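June 14, 2023

I have had the Vavov two-arm kit on the bench long enough to write up the hardware. Adi Lumenta lent me his unit after he moved to a single-arm setup. The software gets its own post.

## Mechanics

Both arms ride on one aluminum rail, each on its own carriage plate. Moving a carriage means loosening 3 bolts, sliding it, and homing the arm again. The manual calls this a two-minute job. My best time was over 3 minutes, most of it spent keeping the connectors clear of the hex key.

Cable routing is the weak point. The purple cables leave the wrist in a free loop, and the supplied clips are too stiff to move once seated. I replaced mine with hook-and-loop ties. Teguh Hutapea prints a swivel guide for the same wrist, and I plan to try it.

## Wrist camera

The camera focuses well at close range and handles large print without trouble. Clear plastic is harder. With a part-full bottle, the far side of the label shows through reversed and enlarged, and the stock detector sometimes returns two boxes for one object. Raising the confidence threshold to 93 removed most of the duplicates but also dropped thin packets. I settled on 58 – a compromise – and filter the overlaps afterward.

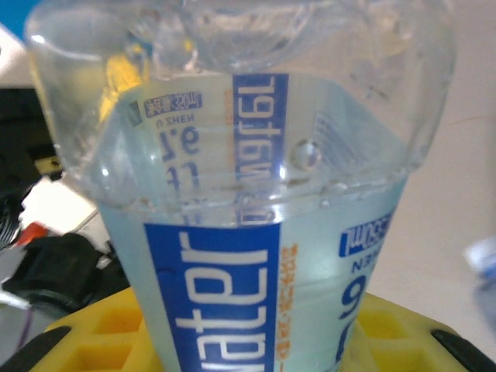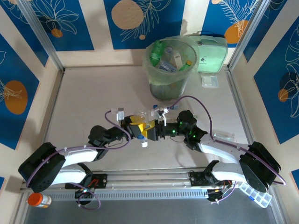

Top: wrist view of a water bottle on the yellow tray. Bottom: both arms on the rail, grippers facing each other, with the bin behind.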